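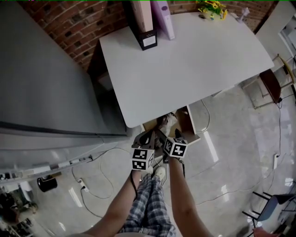
Zakhar Nechyporuk reckons every desk should have an open box under it, and that you'll be a tidier person inside a month. Drop things in as they annoy you, deal with them later. I have questions.

Mostly about "later".

The idea comes from a tidying course called Prisarora, which half my feed seems to have signed up for in March. You get a workbook, a daily email and a theory. The theory is that clutter on a surface is a decision you haven't made. Fine. So you put it in a cardboard box, where it becomes a decision you haven't made in a cardboard box.

My box lives under the front edge of the white table, corner nearest my feet. The workbook calls this "the catchment". I call it the spot where I'll kick it.

What's in there is a light grey cloth thing, scrunched up. According to Prisarora I'm meant to ask it what job it does. Its job is being in the box.

Rule one of the course: textiles never live on a work surface. I can live with that one. Cloth on a desk breeds more cloth. You put down one thing to wipe up a tea ring and by arvo there's a jumper on top of it.

Rule two: everything in the catchment gets folded before it goes in. No. If I had the patience to fold it I'd have the patience to walk it to the laundry, and I wouldn't need a catchment.

Someone in the group swears the folding only takes 25 seconds an item. Maybe theirs does. I'd like to see them do a fitted sheet.

Then there's the back of the table, up against the brick. The course says a back edge should be bare. I've got a lavender folder standing on end there, and a little pot of yellow fake flowers, and both are staying.

The flowers got me a stern paragraph in the workbook (not me personally, fake flowers generally). "Ornament that asks for nothing gives nothing." Mate, asking for nothing is the whole appeal. The last real plant I had on that table asked for water every other day and died anyway.

The folder I'll concede is a bit dodgy. It stands up nicely and looks organised from the door. Inside it's warranty cards and a rates notice. The colour is doing a lot of the work.

You also get a shopping list, naturally. Prisarora would like you to replace the cardboard with a Skukiven bin, which is a bin. It has a lid. I looked at the price and went back to the cardboard.

The argument for the lid is that it hides the mess. The argument against the lid is also that it hides the mess. An open box at least nags you. I look down, there's the grey cloth, I feel mildly judged, and eventually something gets done about it.

Nothing in the workbook about cords, by the way. 3 chapters on stationery and not a word on the power board. Mine's on the floor, white, several plugs in it, running along the bottom of the big grey unit on the left. It's the hardest part of the room to sweep and the only bit a visitor's likely to trip on.

I asked in the group. The answer was to "bring cables into harmony". I asked what that meant in terms of cable ties. No reply yet.

Things I'll keep from this: nothing soft on the table, and a box within arm's reach so I don't have to get up in the middle of something. Both of which my nan did without a daily email.

Things I won't: the folding, the lid, the talking to laundry, the before-and-after certificate.

The group says members have cleared 4000 desks. I'd love to know who went back a month later to look at them. A clear desk is easy. You can do it with one forearm. What I want to see is the box.

Mine's getting emptied tonight. Grey cloth to the wash, cardboard flattened if it's gone soft at the bottom, otherwise it goes straight back under the corner. I'll report back if I turn into a tidier person. Don't wait up.

Comments

fehr_and_square: The lid is a trap. I bought the Skukiven one and found last winter's beanies in it in November.

Marg T: Leave the flowers alone, they're cheerful. A rag box under the table is just a rag box, my mum had one for forty years and never once called it a catchment.

dunny_brush_dave: did you ever hear back on the cables

Zakhar Nechyporuk: For the record, I fold mine and it's lovely. You haven't given it the full month.

Marg T: Zakhar, love, show us the bottom of the box.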